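Visit Report: Mobile Handling Project, Setmont Technical College

Prepared by Florencia Tapia, Zirnness Vocational Center
Visit date: 30 June 2021

Purpose

Our second-year automation course has run on fixed arms since it started. The arms are bolted to benches, the parts arrive in a fixture, and the students write a pick and a place. We are considering a mobile unit for the next intake, and Setmont has had one in its student project for two terms. I went with Pascual Mansilla, who teaches our electrical module, to see how the work is organized, what it costs in staff time, and what the students can do at the end of it.

We were received by Omolara Fashola, who runs the project, and by Benvinda Peixoto, the lab technician. The lab is on the ground floor of the Espinoza building. Parking is behind the building and the entrance on that side has a ramp.

Organization of the project

The project takes 24 students, split into teams by their instructor and not by choice. It is an elective, open to anyone who has passed introductory programming. Mechanical students make up the larger share. Each team has the robot for 40 minutes at a time. The rest of the session is spent on code, log review and written work at the desks.

There is one robot. Ms. Fashola was clear that this is the main limit on class size. She had asked for a second and was given a better laptop cart. The booking sheet is on paper, on the door, and a team that misses its slot does not get another that week.

Staffing is 2 people in the room whenever the arm is powered. One watches the robot and holds the stop button, the other handles questions. Mr. Mansilla asked whether a student could hold the stop. The answer was yes, after a short sign-off in the third week, but a staff member still has to be within reach of the machine.

The assignment

The handling task has been the same for both terms. A part is placed in a marked zone. The robot must approach, locate the part, grasp it, move it to a second marked zone and release it fully inside the line. Teams first do this on the table and then between the table and the floor. The part is changed from time to time without notice.

The written specification is one page. It gives the zones, the allowed start positions of the base, and the conditions for a failed run. It does not say how to grip anything. Teams submit a grasp plan before their first powered run, with a sketch showing where the fingers go and which way the load will tip if the grip slips. Plans are returned with comments, and in Ms. Fashola's experience most come back to her at least once with the second item still missing.

Software is a teaching package called Brultent, which the college maintains itself. Students work in Python on top of it. The package handles base motion and joint limits and leaves perception and grasping to the student. We were shown the exercise files. They are well commented in the first half and much less so after that, and Ms. Fashola said the second half is being rewritten.

Work in progress during the visit

We sat in on one team's slot. Violeta Gaete, a mechanical student, led us through the team's grasp plan and took our questions while her teammates worked on the code. 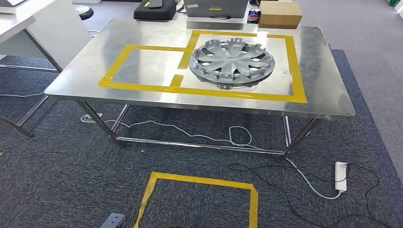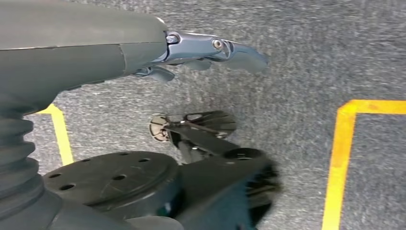 Part selection gets more attention at Setmont than it does with us. Our bench exercises use machined blocks, which have parallel faces and a known width, and a student can complete the whole module without thinking about contact. A car hubcap leaves very little to take for granted. With the part lying flat and its decorative face up, as on the steel table, the gripper can go for the raised hub, for one of the curved ribs, or for the rim with its clips and tabs, and each choice puts the center of mass somewhere different relative to the fingers. Ms. Gaete's team had written up all of these. Their plan prefers a rib close to the hub, entering through the dark openings on either side of it. The rim was rejected on paper for the tipping reason, and the hub for width.

The second difficulty is the table surface. Brushed steel reflects the ceiling lights and anything standing behind the table, and the teams' early detection code tends to treat a bright streak as an edge. The package has a simple background subtraction routine that students reach for first. According to Ms. Peixoto it does badly on this surface as soon as the robot's viewpoint shifts. Teams that do well fit the yellow tape first, use it to fix the table plane, and then look for the part only inside the outline. I consider this a good lesson to have in a course. We would normally cover the surface with a mat and the problem would never come up.

Zone layout

The marking is ordinary yellow floor tape. On the table there are two rectangles of unequal size which meet near the middle along a stepped border. I asked whether the step was intended. It is. A team that hard-codes one straight dividing line will release a part on the wrong side of it under some conditions, and the scoring catches this. The floor zones are laid directly on the carpet tile with the same tape.

Mr. Mansilla raised the question of accuracy, given that hand-laid tape is not straight and that tape on carpet wrinkles. The response was that the scoring rule uses the outer edge of the tape as it lies, and that a team needing better than tape width has misread the specification. For a gripping exercise I accept this. For a course that includes calibration it would not be sufficient, and we would want a measured reference as well.

Reach to the floor

The table-to-floor transfer is where most failed runs occur. The arm has to come down beside its own base, and the base has casters. A finger tip brought down low over the carpet on that side is working close to a wheel, and a caster swivels when the base changes direction, so the clearance at the time of planning may not be the clearance at the time of the move. Students are told to stop the base completely, command a short straight travel to settle the casters, and only then lower the arm. Ms. Gaete's team had built this into a function and called it before every low move. It adds several seconds per run. They had not tried to shorten it.

Force at the fingers is set in software and capped by the instructor. Ms. Peixoto checks the linkage screws on the gripper before each session, and the check is logged with initials. She also keeps a record of damaged parts. Cracked clips on plastic trim are the usual entry.

Assessment

Half of the mark is for the logbook and the grasp plan, half for the demonstrated runs. A failed run costs nothing if the team can state from the log what went wrong. An unexplained success is questioned in the same way. We read 2 logbooks from the March assessment. Both were handwritten, with printed plots pasted in. The better one contained a full page on a run where the part was gripped correctly and set down partly over the line, traced to a frame offset applied twice. The other was thinner but legible and complete.

No written exam is given. Ms. Fashola would like a short oral one and has not found the hours.

Equipment and room

The room is a normal carpeted classroom with desks along one side. The table is on tubular steel legs with a lower crossbar, the type used in kitchens, and was bought secondhand. Power in the work area comes from a strip on the floor near the table. Mr. Mansilla notes for our own planning that we should bring power from the wall side or from overhead, and keep leads out of the driving area entirely. Our lab has ceiling drops already, so the additional cost would be small.

Carpet proved less of a problem for the base than I had assumed. Ms. Peixoto reports that odometry drifts more than on hard floor, mainly in turns, and the exercises are written so that a team must re-localize on the tape before each pick. Our floor is sealed concrete. We could expect better odometry and would lose that part of the exercise unless we forced it by some other means.

Points for our course

We could run the table exercise next year with the fixed arms we own. It needs tape, a reflective top and a set of irregular parts. I propose that we introduce it in place of the third block exercise and adopt the grasp plan form more or less as it stands. Ms. Fashola has agreed to send the form and the one-page specification.

The mobile section depends on purchase. At Setmont's ratio of one robot to 24 students the time per team is short, and our groups are nearly the same size. I would not go ahead without a second instructor in the timetable. Mr. Mansilla would accept the student stop-holder arrangement from the third week on. I would wait until we have run one term.

Open questions sent to Setmont after the visit: battery life under continuous arm use; the annual cost of replacement finger pads; whether Brultent can be run without the college's own server; and whether their team could host two of our students for a session before we decide. Replies will be attached to this report when received.

F. Tapia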